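Nombridge 手首カメラ用把持プランナー

Nombridge は、手首カメラの映像だけで把持位置と進入角度を出すソフトウェアです。外部カメラなしで動きます。既存のアーム制御にはドライバ経由で接続、対応グリッパは平行二指のみ（三指は検討中）。

得意なのは、形の決まらないもの。生地、布、袋物など。CADモデルの登録は不要です。輪郭と影から接触候補を最大10点まで出し、容器の縁に指が当たるものを先に落とします。残った候補は画面で確認でき、手動で順位の入れ替えも可。

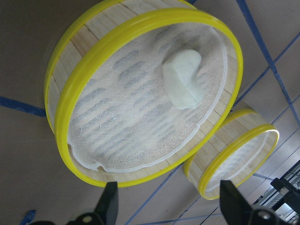 Zdeňka Jurčo

蒸籠は地味に難しい対象です。白い布の上に白っぽい生地がひとつ、布の目から底の編み目が透けて灰色の模様になる。旧版ではこの模様を物体の境界と間違えることがありました。現行版は布と底を別の層として扱うので、誤検出はかなり減ってます。黄色い縁は色ではなく円弧として拾います。傾いていても楕円当てはめで面の向きを推定。大小の蒸籠が重なって見える場合は、手前と奥を分けてから計画に入ります。

評価には社内で集めた624件の把持記録を使用。計画時間は1回あたり44ミリ秒（GPU使用時）。CPUのみだとほぼ3倍かかります。

主な機能
・接触候補の生成と順位づけ
・容器の縁との干渉チェック
・手首カメラの簡易キャリブレーション
・失敗ログの再生、区間の切り出し
・Python API、コマンドライン両対応

注意点。湯気のある環境は未対応です。レンズが曇ると推定が止まり、エラーを返してアームは待機姿勢にに戻ります。光沢の強い金属容器も精度が落ちます。次の更新は7月の予定、内容は布地の層分離の高速化とログ画面の整理。

販売は Gruvorico、技術窓口は Ngan-ling Hsueh。評価版あり、期間や台数はお問合せください。日曜はサポート休み。返信は翌営業日になりまます。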